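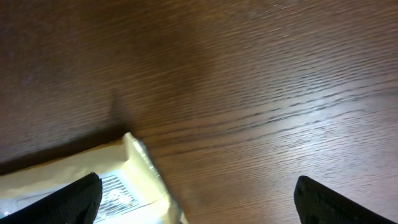 Refreshing the finish on an oiled wooden table takes one afternoon of work and a night of waiting. Old oil wears thin in the places you use most, and the easiest way to find those places is to look at the top from a low angle with light on it. Where the light lands, as on the right side of this reddish-brown top, the dark grain lines stand out and you can follow them one by one. Look for dull spots in that patch, then turn the lamp and check the next one. Mark each dull spot with a small piece of painter's tape.

What you need

Hardwax or plain furniture oil, two lint-free cotton cloths, a white nylon pad, fine sandpaper, mild dish soap, and a pair of gloves. I use Meven clear oil. A 26-ounce can has done my table twice with some left over.

Steps

1. Clear the table and wipe it with a damp cloth and a drop of dish soap. Wipe again with plain water. Let it dry for at least two hours.

2. Sand only the marked spots, along the grain, using light pressure. Stop when the spot feels as smooth as the wood next to it. If you sand across the grain, the scratches will show once the oil goes on.

3. Remove the dust and gather your supplies. A plastic basket at the left side of the table works well for this and is easy to move when you reach that end.

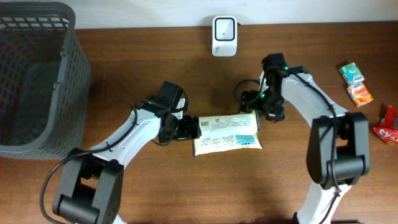
4. Pour a small amount of oil on the nylon pad, about a tablespoon, and rub it in with the grain. Work in sections the width of your arm. Keep the room near 70 degrees if you can. Oil gets sticky in a cold room.

5. Wait 15 minutes, then wipe off everything that has not soaked in. Use a clean cloth and turn it often. Oil left on the surface will dry to a tacky film.

6. Lay used cloths flat outdoors to dry, or put them in a metal can of water with a lid. Oily rags in a pile can catch fire without a flame. Never leave them in a basket with other things.
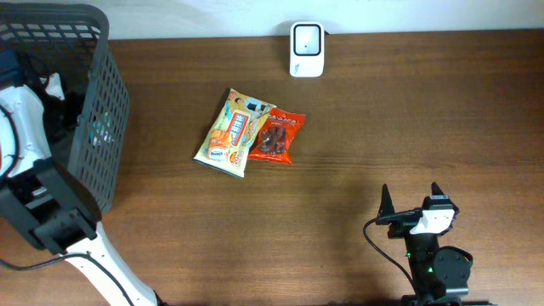

Drying and second coat

Leave the table overnight. In the morning, run your palm over it. If it drags, buff with a dry cloth and wait a few more hours. A second thin coat is worth the trouble on the center and front edge. Keep water off the top for a week.

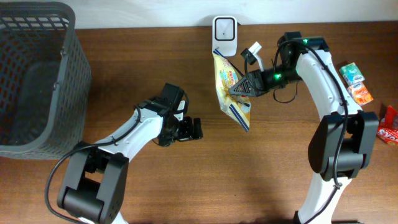
Wood tabletop with a dark gray basket at upper left.

Written by Apostolos Margaritis, Korkthorpe. Last checked in April.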